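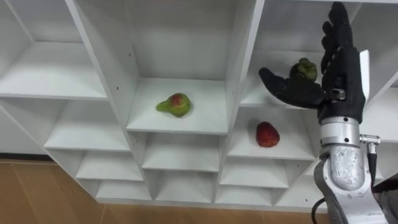

Sunday, September 28, 2025

Quick one before bed. Hands still smell of lavender and a bit of scorched wax, will get to that.

Candle day. Finally. Had the flakes in the pantry since June and kept walking past them. Soy, the Vondasel kind, comes in the big paper sack that never closes properly again once you open it. Clip on it now. Two clips.

Weighed out 452 grams for the first batch. Melted it slow in the old pitcher over a saucepan, medium low, lid off. Wanted to get it right this time so kept the thermometer in. Then the phone went, then the dryer buzzed, and by the time I got back it was way over where it should be. Smelled hot. Not burned exactly, but there was a drip down the outside of the pitcher that had gone brown on the burner and that was most of the stink. Opened the window. Waited. Waited more. Cooled down in the end and I used it anyway, wasn't going to throw it out.

Lavender from Preletti, plus a little of the cedar I got in the same order. The cedar is strong. Last time I put in too much and the whole upstairs smelled like a hamster cage for a week. This time went easy, mostly lavender. Stirred for two minutes by the oven clock, which felt like ten.

Poured 4 jars. The tall ones wobble so I set them in a baking pan with a dish towel under. Wicks stuck down with a dab of wax, one floated up right away, naturally. Fished it out with a fork, stuck it again, clothespin across the top. It's leaning. Will see. 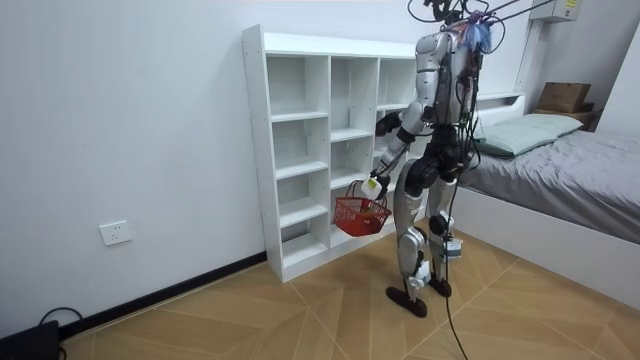 By the shelves, with the little red basket.

Second batch was supposed to be unscented for the bathroom but I got ideas. Threw in orange peel I'd dried on the radiator, just a pinch on top once it started to set. Pretty. Then read that you're not suppose to put dried stuff near the wick, it can catch. Picked it all out again with tweezers. Left little craters. So that one got a hit with the hair dryer to smooth the top, and it did smooth, and it also blew a bit of wax up the side of the jar. Fine. It's for the bathroom.

Need to write down the amounts somewhere that isn't the back of an envelope. Second batch was 523 grams, I think that is what it says, the 3 might be an 8. Too much for the jars either way. Leftover went in the muffin tin for wax melts. Lined it with paper cups this time, learned that in June.

Also made the room spray since the bottles were out. 200 ml, witch hazel and water and the Sarıgül rose oil, which costs a lot and I'd been saving for I don't know what. Cloudy when I shook it, separates in a minute. Shake before every spray then. Wrote SHAKE on the label in marker. Marker smeared. Tried it on the hallway curtain and now the hallway is very rose. Sneezed. Might cut it next time, or do half lemon.

Clean up took longer than the candles. Wiped the pitcher with paper towels while it was warm, that works best, do not put it in the sink. DO NOT. Still paying for that one. The saucepan needs a soak. Burner has to wait, can't face it tonight.

The labels from Rukora are nice paper but the glue is weak, corners lifting on the old jars already. Maybe a strip of clear tape round the whole thing. Or twine and a tag, no glue at all. Have twine somewhere. Sewing box? Check.

Now everybody says leave soy two weeks before you burn it. Two weeks! I will last till Wednesday, if that. Maybe light the leaning one first as a test, it's the ugly one anyway.

To do: more wicks, the thicker ones. Lids. Find out if the cedar goes off, bottle has no date on it. Scrub burner. Oven mitt has wax on it, freezer then scrape?

Just looked in on the jars. Tops are going pale, one has a sinkhole next to the wick. Will top it up tomorow. Light off, window open a crack, bed.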